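Catalytic converter thieves hit Stomstead park-and-ride, and yes, one of them was mine

STOMSTEAD – I've been writing up the police log for this site long enough that I can usually type "theft from a motor vehicle" without looking at the keys. On Tuesday I got to be one of the entries.

Fevville County sheriff's deputies are looking for whoever crawled under eight vehicles at the Stomstead park-and-ride and drove off with the catalytic converters. One of those vehicles was my old hatchback, which I'd left in the back row by the fence like I always do (it's the only row with any shade, and I'm not giving it up).

If you've never started a car with the converter missing, let me tell you, you'll know. I turned the key a little after 6 p.m. and it sounded like somebody had parked a tractor in my lap. A woman two spaces over rolled down her window to ask if I was okay, then started her own pickup, and hers did exactly the same thing! We just sat there looking at each other for a second. Then we both called it in.

The deputy who came out was very patient with the pair of us. He had already taken one report from the lot that afternoon, from a delivery van, and by the time it got dark there were five more. According to the sheriff's office, all eight vehicles were parked in the last two rows, and all of them sit fairly high off the ground or, in my case, are just old enough to be easy. The cuts were made with a battery-powered saw. The deputy showed me the end of my own exhaust pipe with his flashlight, and it was as clean as a slice of cheese.

Investigators think the whole thing happened between 10 a.m. and 2 p.m., after the commuter crowd had gone and before the early shift came back. That's broad daylight, with the road right there. A rider waiting for the midday bus told deputies she saw two people in orange vests beside a gray van with its hazard lights on, and figured they were fixing a flat. I would have figured the same thing. I've probably walked past people in orange vests a hundred times in that lot and never once wondered what they were up to.

The van had no lettering that she remembers, and she didn't catch a plate. The sheriff's office says it's going through video from the bus shelter and from Adamczyk Tire, across the road, whose camera points more or less at the entrance. The tire shop handed over its recording that same evening. The bus shelter camera looks mostly at the bench, so don't get your hopes up on that one.

No arrests have been made. Deputies wouldn't say if they think it's connected to the thefts at the Altov Road apartments in January, when three pickups were hit overnight, but they did tell me they're comparing the two reports. Those were at night and these weren't, and that's as far as anybody would go with me.

Now for the money, and you may want to sit down. The sheriff's office puts the cost for an average repair in this batch at $1162, and one owner has been quoted $2000 for a larger truck. My own estimate came in at $678 for an aftermarket part, labor included, and I was so relieved it wasn't four figures that I nearly hugged the man at the counter. My insurance covers it under comprehensive, minus the deductible, but if you only carry liability you're most likely paying for the whole thing yourself. I'd go check your policy tonight. I had to dig mine out of a drawer full of takeout menus.
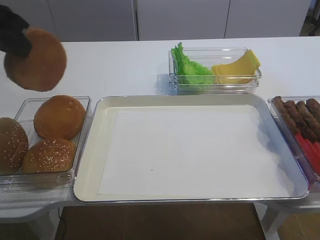 The part is on order and should be here next week, so in the meantime I'm getting rides from my sister and being very nice to her. The pickup owner is waiting too. She texted me that her shop has two other trucks from the same lot up on blocks ahead of her.

A few things the deputy passed along, which I'm repeating pretty much as he said them. Park near the entrance or close to the shelter if there's space. If your converter is easy to reach, a shop can bolt a metal shield over it, and some will etch your plate number onto the part while they're under there. Set your car alarm to pick up vibration if it has that option (mine does not, mine barely has a radio). And if you see anyone underneath a parked car with a power tool, don't walk over and start a conversation. Call, stay back, and get the plate if you can read it from where you are.

He also said that if your car was in the lot on Tuesday and it's been running loud ever since, you should report it even if you've already had it fixed. They believe eight is the full number, but a couple of people may have driven off thinking their muffler had finally quit on them.

The county says extra patrols will swing through the park-and-ride during the middle of the day for the rest of the month. I asked about lights and cameras for the back rows and was told that's a question for the transit office. The transit office hadn't called me back by the time I posted this – I'll add their answer when I get one.

Anyone who was near the Stomstead lot between 10 a.m. and 2 p.m. Tuesday, or who has dashcam video from the road outside, is asked to call the sheriff's office non-emergency line and mention the park-and-ride thefts. You can leave a tip without giving your name. They're especially interested in the gray van, and in which way it turned when it pulled out.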